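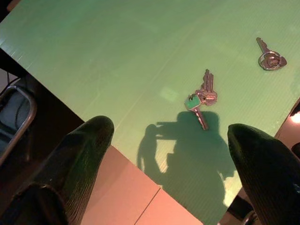 Finding the Small Kitchens of Plukstead: Our Term Project

4 min read

Our group was asked to pick one local trade and spend the term getting to know it properly, and after a fair bit of arguing (mostly over lunch, which should have been a clue) we settled on the little family restaurants in the back streets of Plukstead. There were four of us – Umut Çetinkaya, Zerrin Demirtaş, Syahrul Gunawan and me – and we ate very well, thank you.

We use cookies to remember your preferences. Accept | Manage

What we wanted to know

All of us had a favourite place that our classmates had never heard of. We wondered how people find a restaurant with hardly any sign and no parking, and whether the owners even mind being hard to find.

How we went about it

In May we visited 5 restaurants, twice each, once at lunch and once at dinner. We also left a short survey at the counters and put it up on the school page. We printed 500 copies and got 792 answers altogether, paper and online, and I would like to thank Zerrin's very patient printer.

What we learned

Most people said a friend or relative had taken them the first time. Online reviews came second, and walking past came a long way behind. Saadet Tatlı, who runs Işık with her sister, told us she had stopped paying for ads years ago and put the money into better lamb. Having tried the lamb, with the rice and the charred peppers, we think she chose well.

Kaan Şimşekoğlu at Umero saw it differently. His dining room is up a flight of stairs and he would love a bigger sign, but the building's owner won't allow one. His lentil soup had a lovely sour edge and came with more bread than we could finish, though Syahrul did his best.

What we would change

We should have asked people's ages, as our teacher pointed out, and we never visited on a rainy night, when both owners said trade is quite different. Umut would also like it noted that he wanted to include a bakery.

Our marked-up survey and the full table of answers are in the binder at the back of the classroom.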